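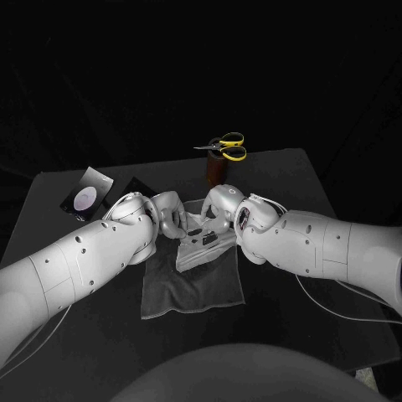 ok thread bc I can't sleep. been thinking about the way I talk to myself. like out loud, full sentences, second person

1/

always "you." never "I." you need to leave now. you already locked it. you were rude to her, go fix it. who is the you and who is doing the talking

2/

started bc I was cleaning out the notes app on my phone. Dovness, the one with the green icon, had it since school. 3,186 notes. I thought it would say maybe 300

3/

most are groceries, passwords that don't work anymore, parking spots. but a LOT are me bossing me around. "call the dentist you coward." that's a whole note. it has no date on it and I don't think I called

4/

and then some are nice?? there's one from May that just says "you did fine today, eat something." no memory of writing it. read it like it was from a stranger and got a little teary on the bus

5/

so now I'm wondering if I'm only nice to myself when I won't remember it

6/

asked Mei-kuen if she does the you thing. she said no, she says "we." we're going to be late. we don't like that guy. she thought everyone said we

7/

I said who's in the we and she looked at me like I'd asked who's in her kitchen. "me," she said. ok

8/

Sze-wing says she doesn't have words in there at all. none. she gets like a pull toward a thing and then she's doing it. no narrator. I asked how she decides what to order at Lui and she said she looks at the menu

9/

I've known her since we were kids and have been imagining a voice in her head that whole time. my voice basically, with her haircut

10/

kind of jealous, kind of horrified. what does she do in the shower

11/

anyway where does mine come from. I have a theory and it's my mother

12/

she narrated everything when I was little. not to me exactly, near me. "now you put the lid on. now you wipe the counter." could have been for me could have been for her. I picked it up the way you pick up an accent

13/

and she did it in two languages so there's a split. scolding is in Cantonese. planning is English. counting is Cantonese. if I stub my toe it could go either way

14/

the notes are all English tho. so the phone only has half of me. never thought about that before tonight

15/

or the Cantonese half never needed writing down. she just says it and it stays said

16/

yes I said she. the scolding voice is a she. the planning one is more like a tired guy at a front desk. I'm a shy person with an entire staff

17/

the shy thing matters here I think. I practice everything. phone calls, ordering, what I'll say if someone on Asis Street stops me to chat. out loud in the car with the windows up

18/

so by the time I talk to a real person it's the fifth version and the best one already happened at a red light

19/

and then they don't say their line!! you say "hi how was the trip" and they say "what trip" and now you're out there alone

20/

(wrote "you" again. I'm doing it right now. see)

21/

back when I lived in Clakano I had a roommate who heard me through the wall and thought I was on the phone every night. she asked if it was long distance. I said yes. I kept that lie going until the lease was up

22/

I made up a cousin. the cousin had a job and a bad knee. I felt weird when I moved out, like I owed the cousin a goodbye

23/

tried stopping once. a whole quiet week, no talking out loud unless there was a person there. lasted until I couldn't find my keys. "where did you put them." first thing out of my mouth and it was such a relief, like taking off tight shoes

24/

found them too. coat pocket

25/

so what I did tonight. picked 5 of the mean notes and changed every you to I. just to see

26/

"call the dentist you coward" turns into "call the dentist I coward" which is nonsense lol so I had to really rewrite it. ended up with "I'm scared of the dentist"

27/

sat there a minute with that one

28/

second one was "you talk too much when your nervous." (spelling from the orignal.) turned into "I talk too much when I'm nervous" and it stopped sounding like an insult. just a thing about a person. like saying she takes milk in her tea

29/

third one was about a birthday dinner and I'm not posting it

30/

fourth: "stop checking if they replied, you look desperate." look desperate to WHO. I was in bed. lights off. the only one in the room was me and the front desk guy

31/

fifth one stayed exactly how it was. "you left the rice on." correct. I did

32/

then tried it the other way on a nice one. "you did fine today, eat something" into "I did fine today, I should eat something." and it died. totally flat. sounds like a form

33/

so the nice ones need the you and the mean ones can't survive without it either. I don't know what to do with that. was hoping for a rule

34/

maybe being told is the whole point. you can't really comfort yourself as I. somebody has to come in from the hallway and say it

35/

Mei-kuen just replied to 6 and says her we used to include her sister when they shared a room and it never got taken out. MEI-KUEN. you told me it was just you

36/

that's the best thing anyone's told me all year and she put it in a reply with a thumbs up

37/

ok people asking: no I don't answer back. it's one way. the voice says you and I go do it or I don't. if I ever start saying "no YOU" I'll post an update

38/

also asking: yes in dreams too. but in dreams it's quieter and mostly about trains

39/

someone said to delete the mean ones and keep the nice ones. thought about it. feels like cutting people out of photos. they're all staying, the parking spots too

40/

what I would like to know is if anybody's voice changed. like you were a you and then at thirty or whatever you became an I. did you notice. did something happen or did you just wake up with it

41/

and if you're like Sze-wing with no words please tell me how you remember a phone number bc she says "I just have it" and that's not an answer

42/

going to bed for real. wrote one more note before closing the app, first one in a while. "go to sleep, you can reread this tomorow and hate it then"

43/

forgot to say, if you know me from work please don't bring this up at work. I haven't practiced that one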